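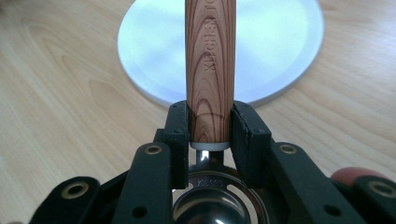 Writing for Games, Unit 4: The Rival

Welcome back, everyone, and thank you for the character sheets you handed in. I read them all over a long weekend with a great deal of tea, and I enjoyed them very much (even the one with the haunted referee!). Today we move on from the hero to the person standing on the other side of the screen.

A rival in a fighting game has a hard job. The player may meet this character for a couple of minutes, in between rounds, while catching their breath and shaking out their thumbs. So whatever you want us to know about the rival has to come across in the way they walk in, the way they stand, and maybe 10 words of talk before the bell.

Our main text this week is Murkmont, the tournament game we looked at briefly in August. Please play the story mode as Albane Sabatier at least as far as her second match with Quentin Gilbert. They trained at the same gym, Vidal, and they fell out over who would take it over when the old coach left. Now, the game never sits you down and explains this. You pick it up from her win quotes, from the patch he has torn off his jacket, and from the fact that he won't taunt her, though he taunts everybody else on the roster. I do love that missing taunt.

Things to listen for as you play:

What Quentin calls Albane before the fight, and what he calls her after it
Which of her moves he also knows, and how his version differs
The music in the Oltico harbor stage, especially the last round

Some terms we'll be using:

Mirror move: an attack shared by two characters to hint at a common past.
Intro exchange: special dialogue that only plays for a certain pairing.
Gatekeeper: a rival placed late in the story to test what the player has learned.

For next time, write three intro exchanges for your own hero and rival, plus a 600-word backstory for the rival alone. Keep the backstory to yourself until after we've read the exchanges aloud, please. Drafts go in the class folder by 30 November 2025, and if you're stuck, come and see me, my door is nearly always open.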